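Workshop tips: picking a gripper that can hold a network cable

Updated 19 Dec 2025

I've been swapping fingers and cameras on my little bench arm since September, and plugging in network leads is still the job that sorts the good ones from the drawer-fillers. A few things I've picked up along the way!

Start with the fingers

I tried the smooth Zalico pads first (they came with the arm) and the lead twisted every time the plug touched anything. The Tillman set has little teeth, and I like it a lot more. Grip the cable below the boot, with the plug pointing straight up, and leave the clear plastic bit well alone so the latch can move.

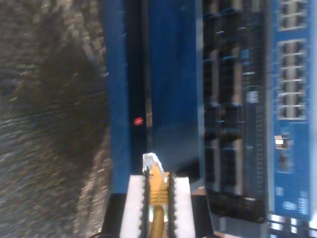

Sort out the camera

Mine sits on the wrist, looking out past the fingertips. Slow the arm right down for the last bit of the approach or the ports go to mush on screen. A bright lead helps no end – yellow is my favourite, grey just vanishes against everything.

Don't overspend on the controller

The Prusura box was 564 pounds and the Plikatari one 374, and for this sort of fiddly work I'd have the cheaper one again (the force setting is a proper knob, hooray). Start low and turn it up a touch at a time until the cable stops slipping. If the jacket comes out dented, you've gone too far.

Keep an old toothbrush handy for the serrations, they collect fluff like nobody's business.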